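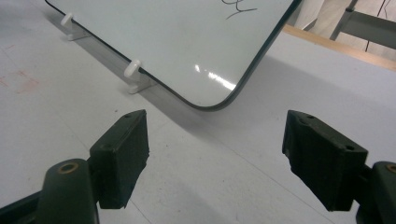 Why do small whiteboards stop wiping clean after a few months of use?

Mostly it comes down to old ink. A little color stays behind every time you wipe with a dry cloth, and after enough weeks that leftover film grabs the next layer of ink and holds on to it. Leaving writing up over a long weekend makes it a good deal worse.

That was the question I started with in September, and I have to admit I picked it for a selfish reason. Our study room, 926, has a set of small tabletop boards that everybody loves and hardly anybody cleans, and I was tired of doing chemistry problems on top of the gray ghost of someone else's chemistry problems. My partner for the project was Obadia Koech, who has much neater handwriting than mine and so did most of the writing you will hear about below.

What we did

We used 5 boards, all the same size, and gave each one its own way of being cleaned: a dry felt eraser, a dry cotton cloth, a damp cotton cloth, a damp cloth followed by a dry one, and the Brurnitz spray that lives in the supply closet. Each board got a line of black marker, a wait of one hour, and then a wipe. We repeated this until every board had been through it 100 times, which took far longer than we had planned (we were still at it when the leaves were coming down), and we are very grateful to Mrs. Plerkinow for letting us keep the room so late.

For the marks we stuck with Ukus markers the whole way through, apart from one afternoon when we ran out and had to borrow a Mfinanga. We threw out that afternoon's results and did them over.

What we found

The felt eraser was the worst, and I was surprised by how soon it showed. By the halfway point you could read faint old loops under the new ones if you leaned in close. The dry cloth was a bit better. Damp and then dry was the clear favorite for both of us, and it beat the spray, though only by a little - the spray left a slightly greasy feel that made the marker skip.

The table suffered more than the boards did. Ink that goes over the side of a board is a real pain to get off, and I would put down newspaper next time.

What I would change

I wish we had scored the boards with something better than our own eyes. Obadia and I disagreed on the middle two more than once, and we settled it by asking whoever walked in. I would also like to try red and blue, as people keep telling me red is the stubborn one and I have no results to back that up.

Our score sheets are in the folder marked 3306 on the shelf by the door, if anyone wants to carry on with this in the spring.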